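Tundgate Home Electrics Forum > General chat > Tape on cable ends, what colour code do you use?

Posted by estela_troncoso, 7 December 2025

I run the lighting for our village hall plays and I'm trying to sort out the cable store before the spring show.

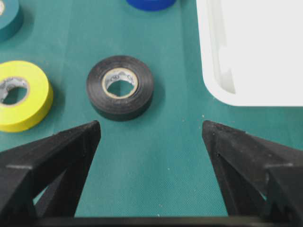
At the moment every cable has a bit of tape near the plug to show its length, but three people have done it over the years and all had their own system. I want one code and a printed sheet on the door. What do others use?
Estela Troncoso

ustwood_sparks
We do one colour per length and nothing else. Two bands, one at each end, so you can read it whichever end is sticking out of the pile. Don't use green and yellow together, that means earth to anyone who knows wiring.

Pelel55
Colour on its own is no good in a dark wing. I write the length on white tape and put clear heat shrink over it. Ours have been on since we did Lucero and you can still read them.

ustwood_sparks
Heat shrink has to go over the plug or you take the plug off. I'm not rewiring 200 plugs.

Pelel55
You do it when the plug needs changing anyway. Ours took two years. Tape goes sticky in the loft every summer and you end up with black gum on your hands.

mags_r
Cheap tape does. Better stuff doesn't, in my experience. Don't stretch the last inch when you put it on and it won't lift - most people pull it tight and then it creeps back.

estela_troncoso
Thanks, didn't know that about the last inch. I think I'll go with colours at both ends and try the heat shrink on the new ones. Does anyone mark the test date as well?

mags_r
Separate label for that, near the plug. Keep it off the length tape.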